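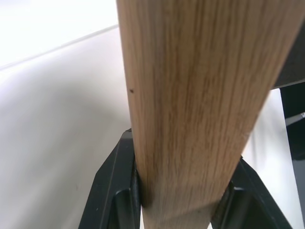
Subject: Re: [bench-arms] Gripper lets go for a moment after a pause?

Hi all,

Picking this up from last month, sorry for the slow answer. I wanted to be sure it wasn't just our setup before I said anything, and now I'm pretty sure it isn't (or at least not only ours!).

On the list, someone at Plirside wrote:

> We are seeing an odd thing on one of our two-arm stations.
> If the operator hits pause while both grippers are holding
> a part and then resumes, one gripper sometimes opens a
> little before it closes again. Light parts survive this.
> Heavier ones slide. The log says the grip command never
> changed. We have swapped the cable and the power supply,
> and it made no difference.
>
> Has anyone else had this, or are we chasing a bad gripper?
> It only happens on the right arm here.

Yes, we've had it, and no, I don't think you have a bad gripper. I spent two evenings on this and I'll try to keep the story short, but no promises.

We run two arms over a table at Pellholm, and the job that bit us is a handling routine called Miranda. It's household stuff mostly, picture frames, handles, things with wooden edges that we really don't want dented. One arm holds, the other one works, and then they trade. It had been behaving nicely for weeks and I'd gotten a bit smug.

Then in December I paused a run to move a chair out of the way. When I hit resume, the right gripper relaxed, the thing it was holding dropped a couple of inches at one end, and the gripper snapped shut again on nothing. The left arm still had its end and carried on with the motion as if it had company. So now we had a long piece of wood swinging toward my side of the table, which is a great way to wake up. I hit the stop. No one hurt, one chipped corner, and I said a word I won't type on a public list.

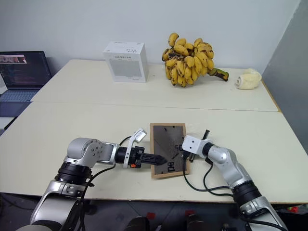
After that I did what you did and blamed the hardware. New cable, new finger pads, tightened everything I could get a wrench on. I even swapped the two grippers left to right, and the fault stayed on the right side, so that should have told me something a lot sooner than it did. In my defense it was 11 at night.

What finally got me there was writing down the gripper's own reported width on every tick, next to the width we were asking for. Our regular log only keeps the request. With both in one file it jumped right out. On resume, the bridge program we use (it's called Jivwood, I know a couple of you run it too) sends each gripper the last width it has stored. For the left one that was the closed width, fine. For the right one it was the width from before the grasp. That stale number went out for 200 milliseconds and then the real command took over again. Our log never saw it, the bridge sends it on its own.

Why only the right? Best I can tell, the stored value gets refreshed when a move finishes, and our right gripper closes with a force limit, so it stops on the object and never reports the move as finished. The left one closes to a set width and does report it. Could you check whether your right arm is set up that way? If it is, I'd bet lunch on it being the same bug.

I ran the pause and resume 6 times with a foam block, with the right side on force limit, and it let go on 4 of them. The other 2 times it held, and I don't have a good story for those. Maybe the real command just got in first. If anyone knows the timing inside the bridge better than I do, please speak up.

What we're doing for now:

- Resume is locked out while either gripper is holding something. You have to put the part down, or stop and clear the cell by hand.
- Right before a pause we copy the measured width into the stored value. It's ugly, but I haven't seen a drop with it in place.
- If one gripper's measured width moves and we didn't ask for it, both arms stop. I should've had this one from day one, and I feel pretty silly about it.

Please don't take the second one as a fix and skip the other two! The drop itself bothered me less than the left arm happily carrying on by itself. With a heavier part, or with somebody leaning in to see why it had paused (I've done it, I bet you have too), that ends differently.

One more thing, and it may be nothing. I've only tried this with a pause from the keyboard. I haven't tested what happens when the pause comes from a door switch or a light curtain, and I'd really like to know before we put anything heavier on this table. If someone has a station with a door switch and a foam block to sacrifice, could you give it a go and post what you see?

I can send the little script that logs both widths to whoever wants it. It's short and the comments are rude.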